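Dakex | Quiénes somos

Inicio / La empresa / Quiénes somos

Dakex prepara pedidos de vajilla y de objetos de decoración para tiendas que venden por internet. Recibimos la mercancía, la revisamos pieza por pieza, la guardamos y la enviamos en el nombre de la tienda. Somos 16 personas en una sola nave, y trabajamos con 1428 referencias: tazas, jarrones, maceteros, platos, fuentes y otras cosas que se rompen con facilidad.

La empresa empezó con un cliente, Saengthong, que importa cerámica y que sigue con nosotros. En aquel tiempo Hala Erraji y Ashraf Tahiri hacían todo ellos mismos, también las facturas. Hala dirige hoy la empresa y Ashraf es responsable del almacén. Si usted llama por teléfono por la mañana, es muy posible que conteste uno de los dos.

Cómo trabajamos con los robots

En mayo pusimos en marcha Eden. Así llamamos a nuestra zona de manipulación automática, donde un brazo con pinza aprende a coger y dejar piezas de formas diferentes. El programa lo hacemos junto con Vonoton, una firma pequeña de ingeniería, y de nuestra parte lo lleva Cheng-en Wu.

Una taza con asa no se coge como un macetero con caras planas, y un jarrón esmaltado tiene reflejos que confunden a las cámaras. Por esta razón practicamos con piezas verdaderas, de tamaños muy distintos, y no solamente con cajas. Preferimos avanzar lentamente. En la lista de Cheng-en cada pieza tiene una línea propia, con la apertura de la pinza y la velocidad permitida, y las piezas que todavía no están en la lista se mueven a mano.

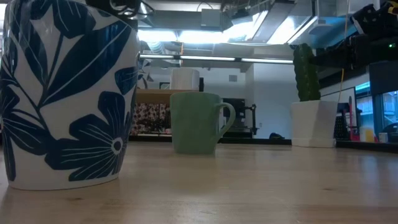
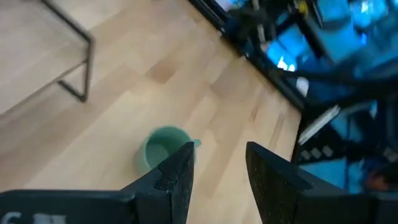

Delali Agyeman
Personas y formación, Dakex

Me han pedido que escriba esta parte de la página porque yo hablo con los compañeros sobre los cambios. Llegué a España ya adulta y el español es mi tercera lengua, así que prefiero frases sencillas.

Cuando se anunció Eden, la primera pregunta en la reunión fue la que se puede esperar: quién sobra. La dirección contestó por escrito que ninguna persona perdería su contrato por causa de la automatización, y este papel está colgado al lado del tablón de turnos. No quitó todas las dudas. Algunos compañeros me dijeron después que un papel es un papel, y lo comprendo.

Lo que ha cambiado de momento es el reparto de las tareas. Antes, una persona podía pasar el turno entero en coger, girar y dejar piezas. Ahora los puestos de revisión rotan cada dos horas, y una parte del turno se hace en Eden: preparar las piezas, mirar cómo las toma el brazo, pararlo cuando hace falta y anotar el motivo. Sherif Bouazza, que tiene muchos años de experiencia en embalaje, enseña a los ingenieros por dónde se rompe cada cosa. Él dice que las asas son lo primero, y que después viene el borde.

También hay cosas que no han mejorado. El trabajo con la pantalla cansa de otra manera, y a dos personas no les gusta y han vuelto al embalaje, como estaba acordado. El ruido del brazo es poco, pero es continuo. Además, anotar cada parada lleva tiempo, y al principio este tiempo no estaba contado en el turno -- lo corregimos cuando los compañeros lo reclamaron, y tenían razón.

La formación se hace siempre dentro del horario y se paga como trabajo normal. Cada persona aprende primero la parada de emergencia, después la preparación del puesto y al final la revisión de las notas. Quien termina las tres partes cobra el complemento de operador. Hasta diciembre de 2022 hemos sumado más de 589 horas de formación entre todos.

La decisión de si una pieza está bien o no está bien la toma una persona. Una línea fina en el esmalte puede ser un dibujo o puede ser una grieta, y para distinguirlo hay que tenerla en la mano, a veces golpearla un poco con la uña y escuchar.

Visitas y contacto

Las tiendas que trabajan con nosotros pueden visitar la nave y ver Eden en funcionamiento, con cita previa. Se pide calzado cerrado. Para preguntas sobre almacenaje y tarifas, escriba a Ashraf Tahiri; para empleo y prácticas, a Delali Agyeman. Contestamos en español, francés e inglés.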